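Filed under: Waste and Recycling Studies / Research Articles

4. Bag Color and Sorting Behavior in Shared Lounges

4.1 Setting

The second part of the study dealt with waste from shared lounges in two residential buildings, one in Mandosville and one in Hebden. Both buildings are managed under the same service contract, and both had moved to a color-coded bag system before our work began. Under that system, residents place packaging in blue bags and all other household waste in black ones. Food scraps are collected separately in Hebden only, a difference that limits direct comparison between the two sites and is taken up again in Section 6.

Lounges were chosen for study for a practical purpose. Earlier work on home recycling has dealt mostly with kitchens, where one household controls both the bin and the bag. In a lounge, no single household is in charge of either. Residents carry in drinks, mail and snacks, and what they leave behind is gathered by cleaning staff or by other residents. The question of who sorts the waste, and at what point, is therefore less settled than it is at home.

4.2 Procedure

We collected 100 bags from each building, beginning in February. Bags were weighed at the point of pickup, labeled with the building and floor, and taken to the Rinora sorting hall, where the contents were separated by hand into packaging, paper, food waste and other material. A bag was recorded as correctly sorted when nothing in it belonged in a different stream. Loose caps and labels were not counted as errors. Where two sorters disagreed, the bag was set aside and judged again at the end of the shift.

Short interviews were held with residents in the evening, when the lounges saw the most use. Participation was open to any adult resident. Answers were written down by hand and grouped by theme after all interviews had been completed.

4.3 Bags and furnishings

Guidance given to residents in both buildings refers to bags by color alone. The blue bags are thin and translucent, which allows staff to make a quick check of the contents before pickup. Several residents said that this same quality made them more careful, while others said they had not noticed it. The black bags allow no such check, and errors in them came to light only at the sorting hall.

Furnishing also deserves mention. Small tables placed between chairs tend to gather cups and wrappers, and residents often described the table, and not the bin, as the place where waste "goes first." We did not test different layouts. Figure 2 shows a translucent blue plastic bag (first panel) and a seating area with two armchairs and a round table (second panel).

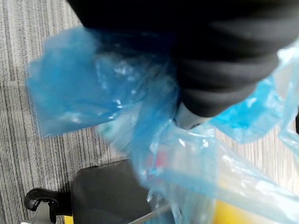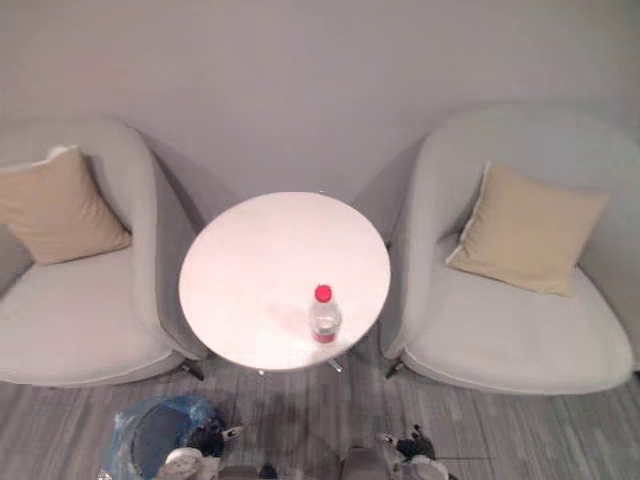 Figure 2. Bag and lounge furnishing.

Noemi Holloway, commenting on an earlier draft, objected that color may matter less than we suggest. In her view the Volholm buildings, where every bag is the same color and the bins carry printed signs, would have made a better comparison than Hebden, and she asked that the interview themes be reported separately for residents who had lived under the older system. We have added that breakdown to the appendix. The Volholm buildings use a different contractor, and access to their bags could not be arranged within the period of the study.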